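3.2 Shared kitchens and the washing-up

We spent a good part of August in the shared kitchens at Burura, and people were very generous with their time - and their tea. Of the 379 residents who wrote back to us, most named the dishes as the chore they argued over.

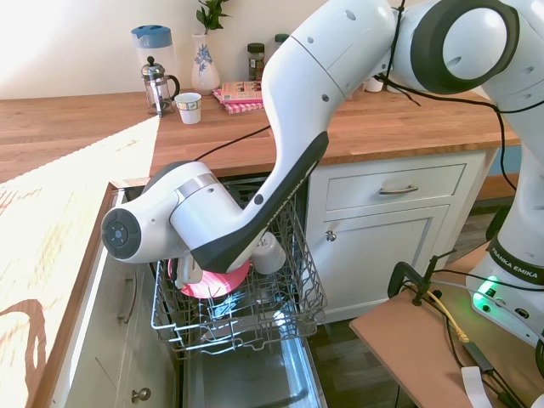
3.3 Whose turn is it?

Miranda and Wijaya favour a written roster, though our older households mostly got by on habit and a bit of goodwill. Three kept no roster at all, and their neighbours at Orken told us much the same over a long and cheerful lunch.
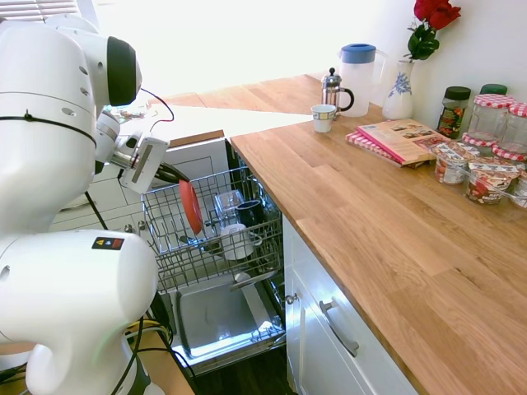
Figure 2. Open dishwasher with the upper rack pulled out.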